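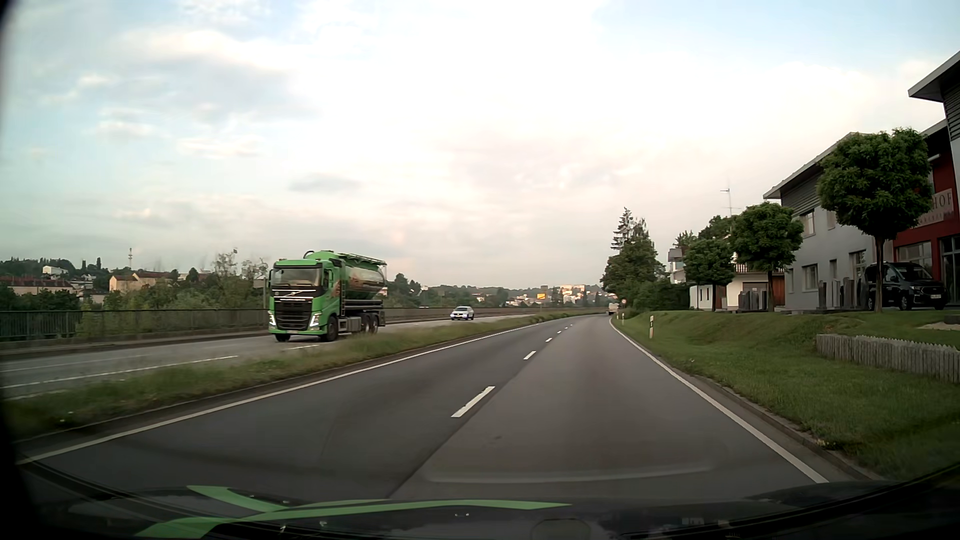 Figure 1. Green tanker on the far side of the median, right-hand bend ahead.

Vemar Driver Assist: What Went Wrong on the Bend
Project report, Trolness Autonomous Systems Lab
Moushumi Sultana

1. Summary

On our final road run in May, our collision warning software decided that the tanker in Figure 1 was going to hit us head-on. It requested full braking. The tanker was on the other carriageway, with a raised strip of grass between us and it, and was minding its own business. The brake request reached the pedal actuator, which it was not supposed to do with other traffic present, and the car slowed hard until our safety driver pressed the cutoff. No one was hurt and nothing was hit. My coffee is a separate matter and has been cleaned up.

This report covers the fault, how we found it, and what we changed. The original report plan had a chapter called "Results." It is short and I have moved it to the end.

2. How the system is supposed to work

Vemar is the part that looks. It finds vehicles and lane lines in the camera feed and estimates a position and speed for each vehicle. Cikis is the part that worries. It takes the shape of the lane from Vemar, draws the path our car will follow over the next few seconds, and checks whether any tracked vehicle will be on that path at the same time as us.

If the answer is yes, Cikis sounds a warning, and after that it asks for braking. A switch on the dash decides whether the request goes to the actuator or only to the log. For all driving with other traffic the switch should be set to log.

3. What happened

The tanker came into view on a gentle right-hand curve. The markings were in good shape, with a solid white line on each side and dashes down the middle, and Vemar had no trouble with them. It had no trouble with the truck either, which had both headlights on and was painted a green that could be seen from orbit.

The first entry that matters is log row 607. Cikis warns of an oncoming vehicle in our path. The braking request comes next. A car with its headlights on was farther back behind the truck, and Cikis put that one in our path too, presumably for company.

4. Finding the cause

I spent two days on the wrong theory. There are bright green curved strips along the bottom of the camera view, over the hood, and I was sure Vemar was reading them as lane edges. It was a good theory and I had already drawn the diagram. Masking out the bottom of the picture changed nothing at all.

The real fault was a timeout. Vemar sends the curvature of the lane along with everything else. When the processor is busy, that message is late, and on the bend it was late by 299 milliseconds. Cikis had a rule, written by me in the fall and never looked at again, that any curvature value past its time limit gets replaced with zero. Zero is a perfectly sensible default for many things. For the curvature of a road it means "straight."

A straight path drawn from our lane on a right-hand bend runs off to the left. It goes over the line, over the grass, and into the oncoming carriageway, where there was a tanker. Cikis then did exactly what it was built to do, with great confidence. It has no idea what a median is, so the grass made no impression on it.

Replaying the whole run gave 137 false warnings. All but two were on right-hand bends. The other two were at a parking lot exit and I still can't explain them.

We missed this earlier because all our closed track testing was done on the Toledo loop, which we drive counterclockwise. Every bend is a left. A straight path on a left-hand bend points at an empty field, and the field never complained.

5. The switch

The software fault should have produced a noisy log and nothing else. The dash switch was in the wrong position. I had set it to live for a stationary brake check that morning and the checklist had no line telling anyone to set it back. The safety driver asked "all set?" and I said yes – which I believed.

6. Changes made

Cikis now holds the last good curvature for a short time, and after that it stops predicting and lights an amber lamp. The switch has been replaced with a key that comes out only in the log position, and the safety driver keeps the key. Toledo is driven in both directions.

7. Results

Replaying the same run with the new code gives two warnings. Both are at the parking lot exit. We have not taken the car back on the road.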